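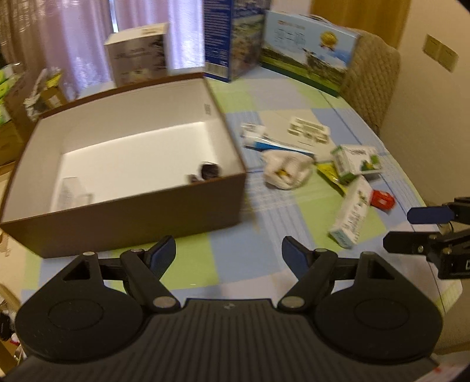 # stallow-grip

Build files and recordings for Stallow, a pair of hand-held grippers made at home and finished in the shared workshop at Hollis. The recordings cover one task, sorting household packages into and out of an open cardboard box.

Maintained by Huia Treloar and Keith Pickering. Linkage drawings by Gareth Lambert.

## Contents

- `body/` – printable parts for the main body and crossbar
- `linkage/` – arm outlines and a drilling template
- `pads/` – finger pad molds, dark blue version only
- `clips/` – 483 recordings, sorted by session
- `notes/` – build log, unedited in places

## Building

Print the body parts before ordering pins. The holes shrink a little on Keith's printer and may not on yours. Ream them until a pin turns by hand, then fit the arms. Both arms should swing freely before the pads go on.

The pads are glued, and they need overnight in the clamps. Genalyn pulled one off on a Friday by testing it after 2 hours, and the cleanup is in the build log.

Route the cable so it has slack with the fingers wide open. The clip in `body/clip_v1` is too tight – use `clip_v2`.

## Objects

Medicine boxes, blister packs, tubes, milk cartons, plastic bags and foil packets. We used ordinary packaging in whatever condition it came. Sizes are listed in `notes/objects.csv`, but the soft items only have a length.

Squeeze tubes are picked up cap-up where possible. Grip across the body below the cap. On the older pads a hard squeeze made the tube roll, so sessions 1 to 7 have more drops than the later ones.

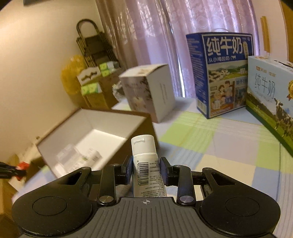
*Skusness Bench Notes, no. 10, p. 7*

## Recording

Sessions were done at home by a window with the curtains drawn, on a checked cloth. The cloth was kept on purpose. Plain backgrounds gave us a detector that lost the edges of white packages as soon as anything patterned was under them.

The camera view is wide and bends straight lines near the corners. Clips are stored uncorrected. Run `tools/flatten.py` if you need them corrected, and keep the originals.

## Known problems

- The box moves when a finger catches its wall. We left those clips in.
- Clear wrapping is labeled poorly. Bradley Clegg is redoing it.
- Some barcodes are readable. They have not been masked.
- Drultolex export drops the last second of each clip.

## License

Drawings and clips are free to use with credit. Send corrections to Huia with the session number in the subject line.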